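Masking off squares before painting a floor – tape or chalk line?

rundmont_rob
10/25/26
I want a checkerboard on the utility room floor, squares of 289 mm. Primer is down. Do I tape the whole grid first or work row by row?

Torben Buschmann
Whole grid first. Blue tape on all three of these. 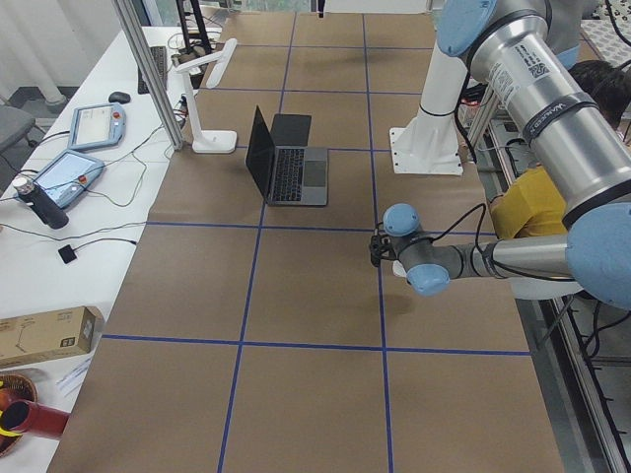
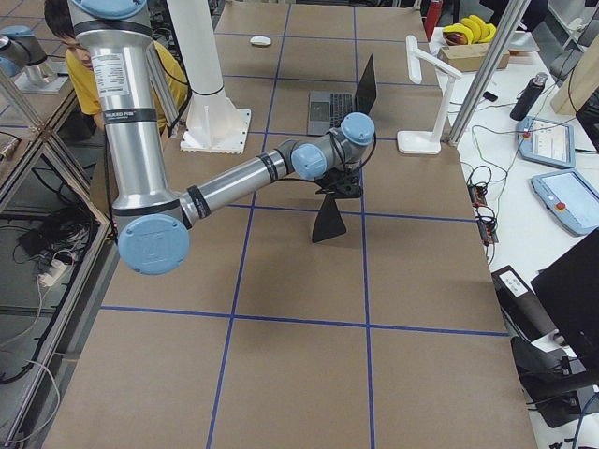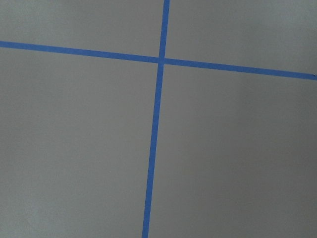 hepburn_lane
How long should primer dry before tape goes on it?

Torben Buschmann
Overnight at least, and longer if the room is cold. Mine pulled up in September when I taped the same afternoon.

jollero77
I disagree about the whole grid. With tape everywhere you lose the width of the strip between squares and end up filling lines by hand. Snap chalk lines, then tape round every other square.

Torben Buschmann
Depends if you want a gap. I like the line left in. Fair point if he doesn't.

rundmont_rob
No gap wanted, so chalk it is. Is the Primidberg floor paint any good?

jollero77
Covers well in two coats but the lid is a pain. Pull the tape while the second coat is still tacky.

hepburn_lane
I always leave mine till it's dry and run a knife along it. Never had a ragged edge – each to their own.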